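Subject: Re: [games-repair] Travel chess sets, small magnetic ones, and what to keep the pieces in
Date: Dec 20, 2025
From: Heather Innes

Replying to the list and not just to Bino, as two other people have asked me much the same thing off-list.

Bino wrote:

> I've picked up a box lot of old travel games, 11 sets in all, mostly
> small chess sets with magnetic pieces. A few boards have lost their
> cases. Some of the pieces barely hold and a couple have shed their
> magnets altogether. Questions for anyone who has done this before:
>
> 1. Is it worth re-magnetising, or do I just glue in new ones?
> 2. What glue?
> 3. What do people keep the pieces in when there's no case? I've been
> using zip bags and I hate them.
> 4. How do you sort two sets that have been tipped in together?
>
> Also happy to swap. I have a spare white king and far too many pawns.

Taking them in order.

1. Glue in new ones. I have tried re-magnetising the old rubbery discs and they were weak again by September. Neodymium discs are cheap, but go for the thinnest you can find. A strong magnet in a small pawn means the pawn jumps across and sticks to its neighbour when you set up, and on a small board that gets tiresome. Check that your board has steel under the playing surface before you order anything. Some of the old ones use a magnetic sheet instead, and then you have to mind the polarity. Put a paper clip on the board. If it clings, you have a magnetic sheet. If it does nothing but the old pieces still hold, you have steel and can glue the discs in either way up.

2. Two-part epoxy, the slow kind. Superglue leaves a white bloom on dark plastic and it goes brittle. Scrape the recess out first with a small screwdriver and wipe it with metho. I stand the pieces upside down in a tray of dry rice overnight. Don't stand them right side up on anything steel while the glue is soft or the magnet will slide down out of the recess and you'll be starting again. I did six pawns that way before I worked out what was happening.

If the felt is still on, leave it alone unless it's lifting at the edge. If it has gone, self-adhesive felt from the craft shop is fine, punched out with a hole punch for the pawns. The bigger pieces need scissors. Green or black, whatever is closest. Very thick felt will take the hold away, so try one before you do all of them.

3. Tins. I gave up on bags years ago. A shallow open tin is much better on the bench, as you can see the lot at once and run a finger through it without anything rolling away. One for each colour. If the tin is steel, the pieces will hold to the bottom of it, and that is either handy or a nuisance depending on how you work. Aluminium foil trays are no good, they buckle as soon as you pick them up full.

For keeping rather than working, you want a lid. The Brusska biscuit tins are the right depth and I have a stack of them. Vallow did a flatter one that was better again, but I haven't seen it in the shops since I moved up to Cairns. Put a square of cotton in the bottom and a sachet of silica gel if you live anywhere humid. Up here the hinges on the folding boards rust in a single wet season, and a rusty hinge will mark the squares next to it.

4. Sort by colour, then by base diameter, then by height of the kings. Cream and white will look identical under a warm lamp, so do it in daylight. If two sets still won't come apart after that, they were probably from the same maker and it makes no difference. Then set the whole thing up on the board, both sides, before you put anything away. It's the quickest way of finding that you have three bishops on one side and one on the other. I leave the two tins next to the board while I do it.

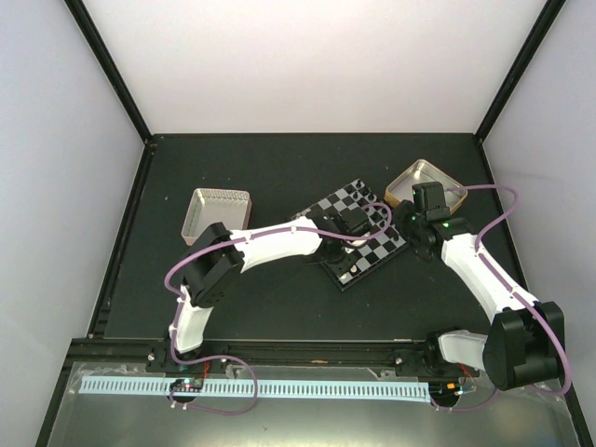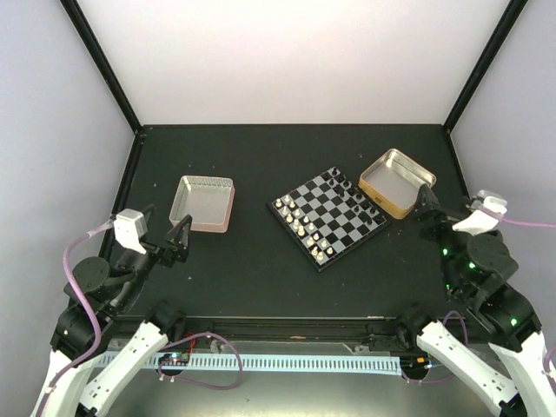

On cleaning the boards, a barely damp cloth and nothing else to begin with. Printed squares on the cheaper ones will come off with metho, so keep that for the magnet recesses. If there's a grubby line along the border, try a cotton bud with a drop of dish soap and go over it again with plain water. I've used 2000 grit paper on a solid plastic board with moulded squares and it came up well, but I wouldn't do it on anything printed.

Bino, yes please to the white king – if it's cream and has a rounded top, let me know the width across the base. I can send discs in return. I bought a bag of 200 and I'm not going to get through them. Pawns I don't need. You might ask on the draughts list, there's someone there who collects odd pieces for teaching kids.

One more thing for those who asked about postage. Wrap the magnets well and keep them in the middle of the parcel, with card on all sides. Mine have gone by ordinary letter post without trouble when they were stuck to a bit of scrap steel the size of a playing card.

Heather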